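Woltow Community Help
Manipulation and Control

Planner reports success although the tool has not cleared the edge of a hinged surface

Posted by Paraskevi Stamatopoulos, May 23, 2026

Our laboratory operates a single arm under Woltow, with the Tiltarier planner generating motions and a wrist camera supplying the local view. The task under development is the handling of a countertop toaster oven, including its fold-down door. Free-space motion is reliable. The difficulty is confined to the last part of the approach, when the fingers are close to a long, straight edge.
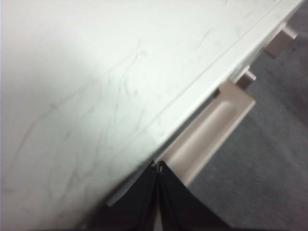 At this range the segmentation node returns one large region for a pale surface and frequently merges a raised rim with it. The fitted edge line then moves between consecutive updates, and Tiltarier replans each time. In 51 of the 342 approaches we have logged, the planner returned GOAL_REACHED while the commanded fingertip position was still inside the inflated collision boundary. The controller did not raise a fault in any of these cases.

We have already repeated the hand-eye calibration and reduced the maximum approach speed. Neither measure changed the result. I should be grateful for advice on two points: whether the edge estimate should be frozen before contact, and whether the goal check can be made to respect the collision boundary.

Reply from yeoh_support

Both points can be addressed in configuration.

Goal check. By default, Tiltarier evaluates the goal against the tool center point only. Finger geometry is considered during path generation but not in the final test. Set goal_check to full_geometry and restart the planning service. A reload is not sufficient, as the parameter is read once at startup.

Edge estimate. We recommend freezing the estimate before the final segment. Veining, scuffs and other thin lines on a pale surface produce weak gradients that compete with the true edge at short range. Take the estimate at a standoff where both ends of the edge can be seen, store it in the base frame, and disable updates until the arm has retracted. If the door may move during the approach, use the fixed camera to verify its angle before committing. An open door should be modeled as a separate link with its own joint and collision mesh. Many reports of this type come from installations where the entire appliance was imported as one rigid body with the door closed.

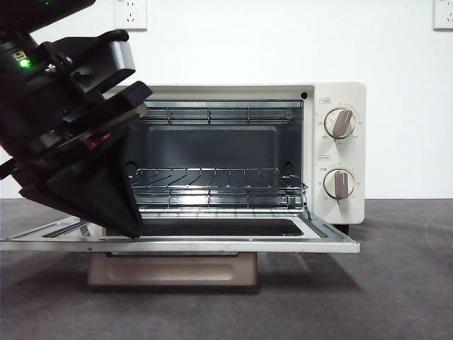

Recommended order of changes

1. Separate the door link from the oven body in the scene file.
2. Set goal_check to full_geometry.
3. Freeze the edge estimate at standoff.
4. Replay the logged approaches in simulation before running the arm.

Please attach the planner log if GOAL_REACHED is still returned early after step 2.

Reply from illotel_user3

We had the same thing and increased the planner timeout to 1000 ms. It seemed better afterward. We did not keep records.

Reply from yeoh_support

A longer timeout may reduce the number of failed plans. It does not alter the goal test and should not be relied upon for this fault.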